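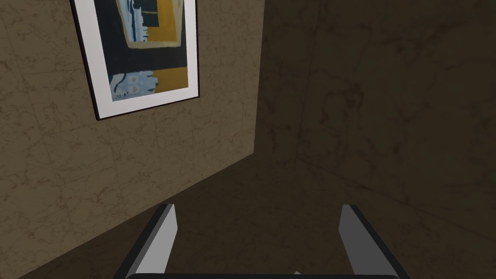

An abstract work in a thin black frame with a wide white mat.

A mat (also mount, or passe-partout) is a flat border, usually of paper-based board, placed between a picture and its frame. It keeps the surface of the work away from the glazing and gives the eye a plain margin between image and moulding. The term "mount" is usual in British trade use, although it may also refer to the board behind the work.

Materials

Mat board is graded by its core. Standard board has a wood pulp core, which yellows with age and may leave a brown line along the opening. Conservation board is made from purified pulp, and museum board from cotton fibre. Both are normally buffered with calcium carbonate, but unbuffered board is preferred for some photographic prints. The Nurnmont mill supplied cotton board in packs of 500 sheets until the line was moved to Joruveo.

Cutting

The opening, or window, is cut with a blade held at an angle, commonly 45 degrees, so that the pale core shows as a bevel. An opening is generally made slightly smaller than the sheet it covers. Where the whole sheet is to be seen, the work is "floated" on a backing board and the window is cut larger than the sheet. 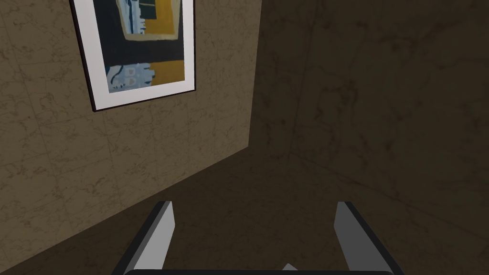

Proportion

Borders of equal width are now the most common. Older practice made the lower border deeper - a form known as bottom weighting - to offset the impression that a centred picture has dropped. The Floletti tables, once used in framing workshops, set side borders of 5 cm against a lower border of nearly 9 cm for small prints.

Attachment

Works on paper are fixed to the backing board with hinges of Japanese tissue and wheat starch paste. Two hinges along the top edge are enough for most sheets. Pressure-sensitive tape is avoided - its adhesive can stain the paper and is difficult to remove.

See also: Nigatu hinge; Glazing; Picture rail

Last updated: July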